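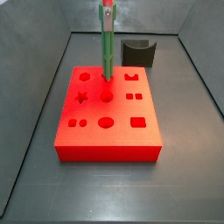
I have bought, borrowed, sanded and thrown out a good many shape sorters over the years, first for my own two children and then for the playroom I help run on the ground floor of an old bank building. My opinion is that most of them are too easy, and that the ones people call too hard are the ones worth keeping.

The usual sorter has a circle, a square, a triangle and perhaps a star. A child of eighteen months pushes at it for a few weeks, and then one day it's done. After that the toy is a box with blocks in it. It gets used as a hat, or a garage for small cars, and by spring it's in the donation bag. There is nothing wrong with a toy being finished with. But the four-hole box is finished with before the interesting part has started.

What I like is the nine-hole board. Three rows of three, all the openings on one flat top, and the whole thing one color. We have one at the playroom, a solid red block of a thing, and I would not swap it for any of the painted ones.

The one color matters more than people think. On a lot of sorters the rim of each hole is painted to match its piece. The blue piece goes to the blue rim. A child who can match blue to blue can empty the whole tray without looking at a single corner. Parents are pleased, and I understand that, but what they have is a color matching game with extra steps. Take the paint away and the child has to look at the outline. On a plain red top every hole is just a darker red place, and the only information is the edge.

Jarmila Šťastný ran the playroom before I did, and she disagreed with me on this for years. Her view was that color is a handrail. You give it to them at the start and take it away later. I see the sense in it, but in practice no one takes it away. The painted sorter stays painted. Nobody buys the second, harder one, because the first one looks like it has done the job.

Then there is the choice of shapes. A star is good. A five-pointed star goes in at several turns, so the child gets rewarded for a near thing and a small twist. A circle goes in any way at all, and every set needs one so there is somewhere to begin. The shapes I care about are the awkward ones. An arch, for instance, or anything with a scoop taken out of one long side. You can have the right hole and still be wrong, because the piece is backward. The child has found the place, is sure of it, and it will not go. Watching a two-year-old deal with that is the best reason I know for owning one of these.

The pairs are better still. By a pair I mean a position on the board with two small openings in it instead of one large one. Two little squares side by side, or a rounded square next to a small circle. Children who have been sorting happily will stop at these. They have learned that one spot means one hole, and now it doesn't. Some of them treat the two openings as two separate problems, and some go straight past and come back at the end. I have no theory about which is smarter.

I should say something about how the pieces are held, because the manufacturers plainly don't think about it much. Most sorter pieces are short and fat. The child wraps the whole fist around one, which hides the bottom of it, so they are trying to match a shape they cannot see. A taller piece held near the top is easier to aim. 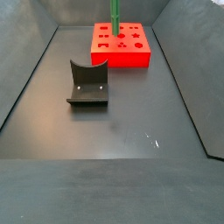 Height also makes the straightness of the thing obvious. Lean a short block a little and it still looks upright. Lean a long one and anybody can see it. Children start to correct the lean before they start to correct the turn, at least the ones I have watched, and I think those are two skills that get lumped together as if they were one. Getting over the hole is a third. We say "put it in" as though it were a single act.

My brother-in-law, Satish Venkataraman, builds cabinets, and he says the same about fitting a dowel. You come in straight, you touch, you feel for it, and you stop pushing when it stops moving. He says he has had grown apprentices who only know how to push harder. I don't want to make too much of this. I am not claiming a toddler with a sorter is on the way to cabinetmaking. But feeling for a hole with the end of something is used every day of your life, with keys, plugs, buttons and the gas cap, and there are not many toys that practice it.

On the subject of fit, I would like to complain. There are two ways to get it wrong. The first is the tight fit, where the right piece in the right hole at the right turn still sticks. We had a wooden set called the Sornska that was beautiful to look at and swelled every July. The children were correct and the toy told them they were not. The second is the loose fit, which is far more common in cheap sets. The square goes in the circle if you tip it. The star goes in the octagon. Once a child learns that tipping works, you can put the box away, as they will never look at an edge again. I don't blame them. I would do the same.

A good fit has a bit of slack, enough that a piece a hair out of line will find its way down, and not enough for a wrong piece to get its corner in. It is not hard to make. I have seen it in a set costing less than a sandwich and missed in one costing 50 dollars. When you are in the shop, try every piece in every hole if they will let you. It takes five minutes.

The other thing I look for is weight, or else something to keep the board still. A light sorter slides away when pushed. The child puts one hand on it to hold it down, which leaves one hand for everything else, and at that age one hand is often not enough. We put ours inside a shallow tray with a smooth floor and low sides. It doesn't stop the board moving altogether but it does stop it leaving, and dropped pieces stay where they can be reached. Raimonds Urbonaitė, who has the toddlers in the mornings, puts a scrap of shelf liner underneath as well. That works and I recommend it.

I would also put out fewer pieces than there are holes. Nine pieces in a heap is a lot. The child picks one up, drops it for another, drops that, and then the heap is the game. Put out four. Leave five of the holes with nothing to go in them. The wrong holes still do their work by being wrong, and the job has an end the child can see from where they are sitting. When that gets dull, change the four.

And turn the board. This costs nothing and hardly anyone does it. A child who has had the same board facing the same way for a month is no longer reading shapes. They know that the star lives on the left. Turn it halfway around and the star is on the right, the back row is the front row, and you will find out in ten seconds what they know. Some will be cross with you. One little boy last April picked up our board, turned it back the way it had been, and carried on. I thought that was fair enough, and I turned it again the next day.

I know the argument against all of this. Subbarao Poojary, whose daughter comes in the afternoons, put it to me over coffee. She is two, he said, let her have a toy that says yes. He has a point. A toy that refuses you all morning is no fun, and there are children who will walk away from a nine-hole board and not come back for weeks. Fine. It can sit on the shelf. It is not going off. My answer to him was that the circle always says yes, and that she can do the circle forty times if she wants to. She did, in fact, and some weeks later she did the rest of the row.

What I would ask adults to stop doing is reaching in. I include myself. You see the piece in the right place and a quarter turn out, and your hand goes there by itself. The child lets go, you turn it, it drops, everyone claps. The child has now learned that when a thing sticks you let go and someone bigger turns it. Sit on your hands. If you must help, turn the board and leave the piece alone, or hold the tray steady. Or say "try it around the other way" once, and then drink your coffee.

I paid for two boards out of the playroom money this year. One was a Costov, with the painted rims, because a parent had asked for it, and the other was plain. The Costov gets picked up first by every new child who comes through the door. The plain one is the one that's on the floor at closing time, usually with something wedged in it crooked.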